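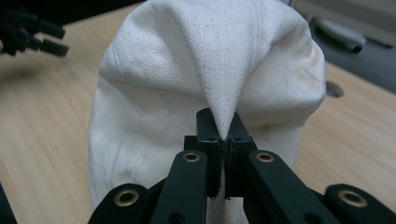 [hutuvcombe-stalls] Re: Wire stand, and marks on white cloth
Message 3601
In reply to: message from the Dunmore table

On the Dunmore table's message in January:

> We are thinking of getting one of the white wire stands for the hats,
> the kind with arms going out all round in tiers. At the moment
> everything lies flat in a plastic crate and gets badly creased. Does
> the stand take up much of the table? Also, has anyone found a way to
> get small dark marks out of off-white cloth? We have a few from the
> last batch we would rather not throw out.

We have one of those stands. It has a ring at the bottom with three spokes, then a middle tier of straight arms, then the top tier, where the arms curve up at the ends. The curved ones are the more useful. Soft things slide off the straight arms if anyone knocks the table, so we keep the middle tier for light stuff that can be pushed well in towards the rods.

It does take up room. On the small table it stands on the left half, and that leaves enough space on the right to fold and price but not much more. The top is well above the table, so check the height if your pitch has a low awning. Ours came from Jemon, catalogue number 1192, and I don't know if they still do it. It packs down if you undo the rods. We never bother and it goes in the van whole.

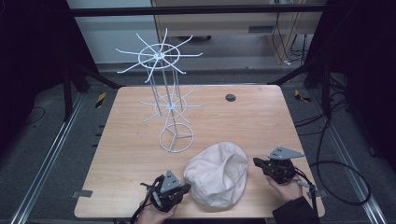 The white wire stand on the table, with a white cloth hat lying beside its base.

As for creases, the stand helps with the sides but the crown still drops if there is nothing inside it. We put a ball of tissue in each one and take it out when it sells. Steam from a kettle does for most of the wrinkles. Ironing flattens the seams and I would leave it alone.

The marks are harder. The off-white cloth we use is a fairly coarse twill and small dark specks show up on it straight away. The piece at the top of this message has them scattered over the surface, with greyish smudges mostly on the right side and low down on the left. For smudges I would try:

Plain soap and cold water, dabbed on with a white rag.
A soft pencil rubber, once the cloth is fully dry.
Bicarbonate of soda paste, left for an hour and brushed off.

Specks are another matter. If one is a bit of seed in the weave you can pick it out with a needle, but go gently near the stitching. If it is dye or oil I have not managed it. We sell those as seconds.

We ordered 200 from Irkano last time and had to put aside nearly a whole box. They did give us credit for it, but only after we sent photos, so take yours before you wash anything.

If the Dunmore table wants to look at the stand before buying, ours is usually up by half past eight.

--
To leave this list, send a blank message with the word unsubscribe in the subject line.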